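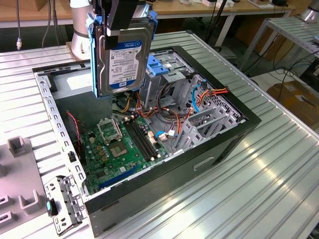

Second-hand Plaline tower, bought in August, finally writing it up. Short version: good case, annoying latch, would buy again at the price. I wanted something to do up as a file box for the shed office, nothing flash, and the bloke at Harasym Computers had a stack of these ex-office ones out the back. The big selling point for me is the drive caddies. Blue plastic, rails that wrap round the sides of a normal 3.5 inch drive, so a WD Blue 1 TB like mine just sits in it and the whole lot goes in and out together. No screws. I have done enough drives with those little coarse screws that fall down under the board and I'm over it.

Paid $30 for the case with board and power supply, no CPU, no memory, no drives. Delivery would of been extra so I picked it up.

The caddy first as it's what people ask about. You flex the rails out a bit, drop the drive in, pins line up with the holes in the side of the drive. Firm fit. Mine came with 2 caddies, both fine, no cracks, though I'd be gentle in winter, old plastic gets brittle in a cold garage. No rattle once it's in the cage. Bit of hum through the desk at night, put a folded tea towel under the case and it went away. Not elegant.

The latch on top of the drive cage - same blue plastic - is the weak spot. Stiff. You push it with your thumb and nothing happens, push harder and it lets go all at once. Colour coding is handy though, blue means you're allowed to touch it. Wish every case did that.

Access is good with the side off and the case lying down. Do it lying down, seriously. I tried upright the first time and couldn't see a thing. Cage is grey metal, stamped, heavy enough that it doesn't bend when you lean on it. Edges mostly OK, one sharp bit near the back got me on the knuckle. Gloves or a bit of care.

Cables. Here's where I get grumpy. The power leads come off the supply in one fat bundle, orange, yellow, red, black, and it wants to lie right across the cage where your drive is trying to go. Cable ties fixed it. There is no proper routing anywhere that I could find, you just shove it where it'll go and hope the side closes. SATA lead was in there already and long enough, so that saved me a trip.

Board is basic. Two memory slots, which is plenty for a file box but not much if you had bigger plans. Socket lever moved freely and the pins looked OK under a torch, check yours before you hand over money! CPU and memory came from the bits drawer so no cost there.

Copied 509 GB of family photos and old work over to it in one go, left it overnight, all there in the morning. Drive reports 952 power-on hours which is nothing, so I'm happy with that too. It was a freebie from Vsevolod Prokopenko at work when he went over to SSDs. Ta mate.

Also looked at the Binari mini tower and a Pritham one before this. Binari is smaller and prettier but takes one drive only and you need a screwdriver for it. The Pritham had somebody's sticker glue all over the front and they wanted more for it. Easy choice.

Good: caddies, solid cage, price, heaps of room to get your hands in.
Bad: the latch, the cable mess, weighs a tonne, one sharp edge.

Four out of five. Would be four and a half if teh latch behaved.

Edit, December 23, 2023 - still running, latch has loosened up a little with use. Have put a second drive in the other caddy and it took less time than finding the drive did.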